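4.2 Attendance and the Last Ten Minutes

Rugby grounds in the lower divisions sell two things, the match and the food, and our turnstile records suggest that supporters rank them in their own way. Over one season at the Cabanatuan ground we logged 1,359 exits before the final whistle. Of these, 319 came in the closing minutes of matches in which the margin was a single score, a time when the coaches we interviewed assume that every eye is on the pitch.

Requena and Lacson put early exits down to parking. We have some sympathy, having parked there. But exits at Cabanatuan rose on afternoons when the stalls by the east gate stayed open late - and corn was the strongest seller on all of them (Figure 3). 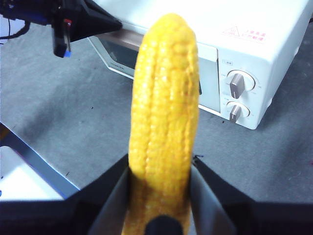

Figure 3. Ear of corn, held upright at its lower end.

4.3 Limits of the Exit Data

A turnstile counts bodies and has no opinion about motive. Baluyot reviewed 90 exit interviews and found that supporters of the losing side remembered leaving later than the gate said they did, some of them by a whole try. We therefore treat stated reasons with caution, and stated times with rather more. Matches at Ovgate were left out of the analysis, as the gate there was propped open with a tackle bag until April.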